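Last updated 7 May 2023

## Covering a worktable

A white cover makes small parts easy to find and saves the wood underneath. Cut it a little short of the edge so a strip of the table's wood border still shows. That leaves you something to clamp to, and the cover won't catch on your sleeves.

Smooth it from the center outward. Tape the corners on the underside if the table gets moved a lot. A matte surface is easier on the eyes than a glossy one under a bench lamp. 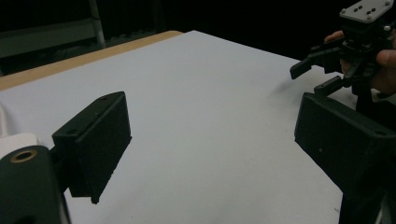 ## Keeping it clean

- Wipe with a damp cloth and a drop of dish soap. Dry it right away.
- For pencil marks, use a white eraser.
- For glue, wait until it sets, then lift it with a plastic scraper. Metal blades cut the cover.
- Mix 500 ml of warm water with 2 spoons of baking soda for grease. Leave it on for a few minutes and rinse.

## The wood edge

Sand lightly in January, when ours gets the least use, and rub in a thin coat of oil. Keep the oil off the white part. It stains.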